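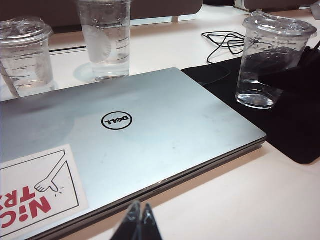
Subject: Re: [clamitz-records] Spelling of family names in the store ledgers

On October 26, 2020, the ledger desk wrote:

> Hello all,
>
> I've finished the first pass on the second Morais store ledger and I have a question before I start the next one. The clerk spells the same family three ways, sometimes on one page. I've been correcting to the spelling on the church roll as I go, so that a search will bring up everything for that family. I've also been writing out abbreviations like "do." and "pr." and "bbl."
>
> Is that what other people are doing? I looked at the sheets from the mill accounts and it seems they were typed exactly as written, mistakes and all.
>
> Also, 14 pages near the back have water damage along the inner margin and the amounts are partly gone. I left those cells blank. In a few cases I could work out the amount from the running total, and I filled those in.
>
> If I need to go back and change things I would like to know now and not in April.

I typed the mill accounts, so I can answer for those at least. Yes, they are exactly as written. We agreed on that when the Honora project started, but I looked for it in the list archive last night and the only place it's written down is the middle of a long thread on paper storage. No one joining later would have found it. I'll put the main points here under a subject line that people can search for.

**Names.** Type what the clerk wrote in the column called "Name as written." If you know or strongly suspect which family it is, put the usual spelling in "Name, standard." Both columns are in the sheet already, but the second one is hidden by default in the copy most people downloaded. Right-click between columns C and E to bring it back.

The reason I care about this is that two of the families on the church roll were related by marriage and had names only one letter apart. When the mill clerk wrote one of them with a letter missing, it could have been either household. I made a guess on several of those early on, and the deed books later showed I had it wrong on 3 of them. I could fix those only because the original spelling was still in the sheet.

**Abbreviations.** Same idea. Leave "do." as "do." in the transcription. If the ditto carries down a long column, you can put the full word in the notes for the first line and leave the rest. "Pr." is the one to be careful with. In the mill books it is nearly always "pair," but in the store ledgers I have seen it used for "per" in the freight entries, and there is at least one place where I think it means "paid by." I wouldn't expand it at all unless the line makes it plain.

"Bbl." is fine to leave alone. Anyone who reads these will know it or can look it up.

**Damaged pages.** Please don't leave cells blank for damage. A blank cell is supposed to mean the clerk left it blank, and he did that often enough that we need to tell them apart. Use square brackets:

- [torn] where the paper is missing
- [illegible] where the paper is there and you can't read it
- [9?] where you can read something but aren't sure of it

For amounts you worked out from the running total, put [illegible] in the amount column and the figure in the notes with the word "calculated." I checked the clerk's addition on one of the mill books and he was wrong on 22 pages. Most of the errors were small, and he carried them forward without catching them. The store clerk may have been better, but I wouldn't trust the totals to give back a missing figure.

**Dates.** You didn't ask, but it will come up in the next ledger. The clerk wrote the year only at the top of the first page for each year and the month only when it changed. It's fine to fill the full date in the "Date, standard" column. In "Date as written," put just what's on the line, even if that is only a day number. Watch for the place where two loose sheets were bound in out of order. They have a different ruling from the pages on either side, and the day numbers jump backward.

**Crossed-out entries.** Type them, and put "struck" in the notes. A single diagonal line through a whole account means it was settled, and those aren't mistakes. Use "settled" for those.

As for going back over what you've done: I don't think you need to start again. The sheet keeps older versions, but only if it was saved to the shared folder each time, so check that first. If all you have is the latest copy, the fastest way I've found is to put the page scans on one side of the screen and read down the name column only, then go back for the abbreviations. Doing both at once took me longer and I missed more. I can take half the pages if you tell me which half. I'm between books at the moment.

The damaged pages I would leave for last. The scans we have of those were made with the book only partly open, and the inner margin is in shadow on top of the water stain. I asked at the Clamitz town office whether the ledger could be looked at again in person, and the answer was yes, by appointment, one reader at a time, pencil only. If you make me a list of the lines you couldn't read, I'll take it with me and check them against the page.

Two other things while I'm writing.

The upload to Torkorix rejects any sheet with a merged cell in it, and the error message doesn't say so. It says "row mismatch" and gives a row number that has nothing to do with where the merged cell is. If you get that message, select the whole sheet, unmerge everything, and try again. The title row at the top is usually the cause.

Also, please keep the page number column filled in on every line and not only on the first line of each page. Several sheets came in with it only at the top. Once somebody sorts by name, there is no way to tell which page a line came from. You can fill it down in a few seconds before you save.

I'll copy the rules above into a text file and put it in the top level of the shared folder as "read first." If anyone typed their book under a different understanding, please reply to the list and say which book, so it can be marked on the index until it's been checked. The deed abstracts are separate and have their own rules, and none of this applies to them.

Ledger desk, let me know about the half.

Mill accounts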